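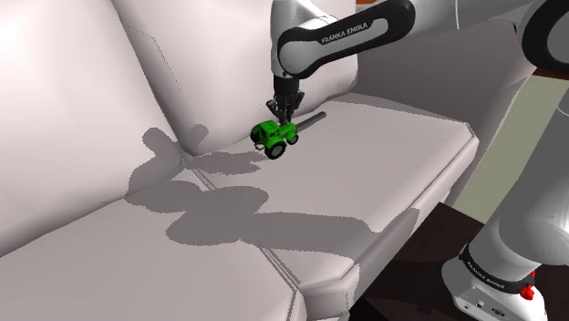
The Gelar two-seater came into our front room in January and replaced a brown corduroy one that had lasted through both children. I paid £863 with delivery, from Rüegg, and have sat on it most evenings. The seat is firm, deeper than I expected, and fine for anyone of average height. My mother needs a cushion behind her. Pale upholstery was my main worry in a house with toys on every surface, and a green tractor with chunky black tyres is the sort of thing that ends up near the back of the seat cushions here. So far the wheels have left no marks that a damp cloth couldn't shift.

The legs screw in by hand and took me four minutes. One arrived with a stripped thread – Rüegg posted a new one two days later. The covers come off but are a struggle to get back on, and the zip feels cheap for the money.

I would buy it again, though I'd try the Tamum first if you like a softer seat.

Birutė Ķēniņš, July 19, 2021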